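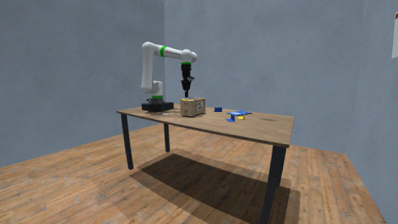 April, bench notebook, budget pages

Spent most of the morning on the equipment request and I want to get my thinking down while it's fresh, partly so I don't have to redo it next month and partly so whoever picks up the ordering can see how we got here. The short version is that we're still going for one arm and one table this round, and the fancy extras wait. The long version follows, and I'm sorry, it is long.

First, the layout. I've been going back and forth in the sim with the arm near the left end of the table and everything else spread out to its right, and I like it more every time I open it. The cardboard box sits close to the front edge with the gripper pointing straight down at it, and the blue and yellow parts are over on the far side of the box. What I keep coming back to is that right end. There's a good stretch of clear tabletop there, and that's where I'd like the outfeed tray to go, if the Tanano people can make one that clips on without drilling.

Which brings me to the table. I had penciled in the Rusteck welded frame because it's what we've always bought, and it's a lovely solid thing, but the four-legged bench from the Tuhiwai catalog is $600 and the Rusteck is a good deal more once you add the leveling feet (they charge for the feet separately! every time I forget this). The sim table is a thin top on four legs and the sim doesn't care one bit whether it wobbles, so please nobody take the render as proof that a light bench will do. I'd like to borrow one and lean on it before we sign anything.

Gripper fingers next. The black ones in the model are narrow at the tips, and for the box work I think narrow is right, especially reaching over the rim. For the flat blue piece I'm much less sure. Zidard sells blank fingers in packs of 6, and we could cut our own profiles on the little mill, so I've put down two packs. If the first shapes are wrong we'll have plenty left to be wrong with again.

Parts bins and boxes: we go through more cardboard than I ever budget for. I've written in 40 boxes, same size as the one we modeled. I also added $100 for labels and tape, which will look silly on the form next to a robot arm, but last year it all came out of the coffee money and I'd rather not do that again.

Things I took off the list, with some regret:

Second arm. We don't have the floor space and we don't have the hours to keep it busy.

Overhead camera mount. Worth having, and I'd put it first in line for the fall request. For now the fixed part positions will carry us through the early trials.

The tool changer. I know, I know. I wanted it too. It would add length below the wrist, and I haven't checked how much room that leaves above the box.

Still to do before the form goes in:

Ask Tuhiwai whether their price includes delivery to the upstairs door or only the loading dock.

Get a written lead time from Zidard on the fingers. The website says one thing and the order desk says another.

Rerun the reach check with the box pushed back from the front edge. I'm a bit nervous about it being so near the edge on a real bench with people walking past.

Find out which wall outlet is on its own breaker. I had this written down somewhere, possibly in the green notebook.

4:15 pm. Tuhiwai called back already, which was very nice of them. Delivery is to the dock only, so we'll need the hand truck and somebody with a good back. Added it to the list. Reach check is running now and I'll paste the numbers on the next page when it's done.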